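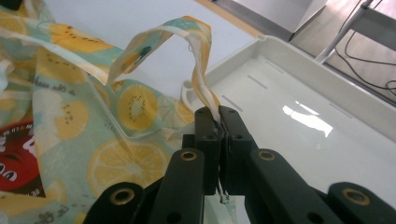
Cavidura, the history press based in Nadberg, will publish a new study of dock labour and Black mutual aid societies in November. The book, titled Skekton Wharf, draws on 1,855 letters and membership cards held at the Ruotsalainen Library. Readers who order early will receive a cloth tote in pale mint green with a print of yellow citrus and kiwi, with handles in the same fabric.

The study runs to 312 pages and covers the societies from their first burial funds to the closing of the last hall. Its 4 chapters follow the dues ledgers, the women's auxiliaries, the strike kitchens and the long dispute over who owned the buildings. An appendix lists the halls by street.
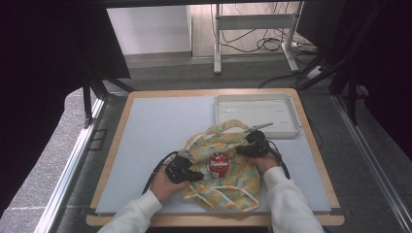 The fruit-print cloth with a small red can on top.

Cavidura says the first printing will be more than 1,000 copies, with a paperback to follow if demand holds. Library orders are being taken now through the press's catalogue.
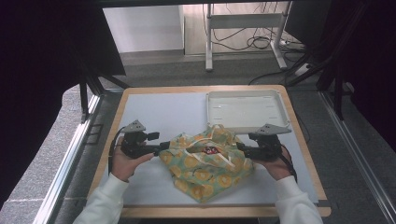 The Ruotsalainen Library will put a selection of the letters on display in its ground-floor reading room for the month of the launch. Entry is free and the room closes at 5 p.m.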